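Skuveck Knitters' Corner > General chat > Washing and storing

Topic: Bobbles on stripy knits, and do you fold or hang?

marrowfat
Posted 2022-10-06
Hello all, I've been meaning to ask this for ages and the cold mornings have finally pushed me into it. I got the winter woollies down from the loft at the weekend, and the mustard stripy one, which I love more than is sensible, has gone bobbly again. I've always folded mine and put them away in a drawer with a bit of lavender, as my mum did, but my sister swears that hanging keeps them smoother. 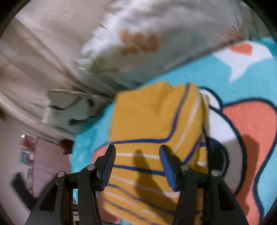 I do wash by hand, mostly, in the Nomine wool soap, and I roll everything in a towel afterwards. So what am I doing wrong? Do you comb, shave or just live with it?

tuppenny_rib
Fold, fold, fold! Please don't hang it, marrowfat, the shoulders will grow little points and you'll never get them out again (ask me about my green cardigan, or better, don't). As for the bobbles, I use a Porka comb, very gently, with the knit laid flat on the bed. I had mine for 20 pence at a jumble sale and it has outlived two electric shavers.

oldgoatlane
I'm going to disagree a bit, sorry tuppenny. Combs are fine on a thick aran but on anything finer they pull up fresh fluff and you're back where you started by February. I have the Yap shaver, it was a present, and it takes up to 33 minutes for a whole jumper if you're fussy like me. Radio on, cup of tea, lovely evening.

marrowfat
Oh dear, now I'm torn! Mine isn't thick at all and the navy stripes are where I notice the fluff most.

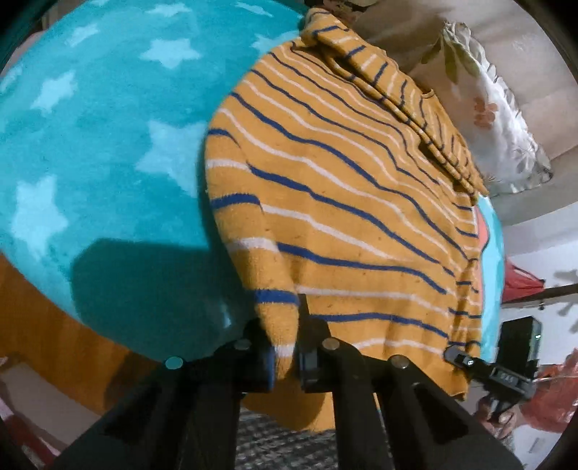

I'm also wondering if the spin cycle is to blame. I did weaken once or twice last winter and put it on 400, inside a pillowcase.

tuppenny_rib
Well, 400 is gentle enough, I wouldn't lose sleep over it. Turn it inside out next time. And I still say comb, whatever goat says :)

oldgoatlane
Inside out, yes, we agree on that much. Try the shaver on the inside of a cuff first and see how you get on.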